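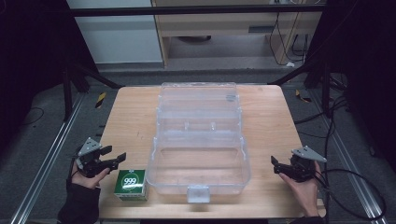
Farhad Hosseinzadeh replied that the blade is probably fine, and that he would look at the tension before ordering anything. He asked for the tooth size, how long the clipper runs before it starts to pull, and what oil is used.

Clipper pulling hair after blade change
Posted by Adelino Morais, November
Print | E-mail this page
5 comments

Thank you for the quick answer. I write the details in order, so that it is easy to follow.

The clipper is a Lastaver with the detachable blade, two speeds. I use it for dogs only, mostly spaniels and one very thick poodle cross. The blade that makes trouble is the fine one. I bought it new from Lidska and it cut well for the first six dogs. Now it leaves lines on the back and pulls behind the ears.

What I did until now:

9:15 - Took the blade off, brushed out the hair, put it in blade wash with the motor running on low. Wiped it with a dry cloth. No change.

9:40 - Two drops of oil on the rail and one on each side. It ran more quietly, but still lines.

10:05 - Put my old coarse blade on the same clipper. It cuts clean. So I think the motor is good.

10:20 - Put the fine blade back. It became hot on my wrist after seven minutes. With the coarse one I don't feel this.

I did not open the blade, as I was afraid to lose the alignment.

Reply from Farhad Hosseinzadeh
Good that you tried the second blade. If the coarse one cuts clean, leave the motor and the drive tip alone for now. Slide the cutter halfway to one side, only halfway, and look under it. Packed hair sits there and the wash does not always reach it. Then do the other side. Check also that both ends of the spring press the cutter equally. And which oil, please? You did not say.

Reply from Adelino Morais
The oil is Prirkarell, the thin one. Before that I used the oil from the sewing machine, maybe for two weeks. I see now that this was a mistake - under the cutter was a brown, sticky layer with short hair in it. I cleaned it with the wash and a toothbrush, dried it, and oiled again.

The left end of the spring was also a little higher than the right. I did not bend it.

Test at 2:30 on the poodle cross: no pulling behind the ears. On the back I still see one thin line, always on the same side of the blade. The heat is better, but I stop and change blades anyway.

Reply from Farhad Hosseinzadeh
One line on one side is the spring or a damaged tooth. Don't bend it by hand. Send it to Stankevičius for sharpening and write on the paper "uneven tension, left side", otherwise they only grind it and it comes back the same.

Reply from Adelino Morais
It goes with the mail tomorrow. Please keep the ticket open until I have it back.

Status: waiting for customer
Shares: 2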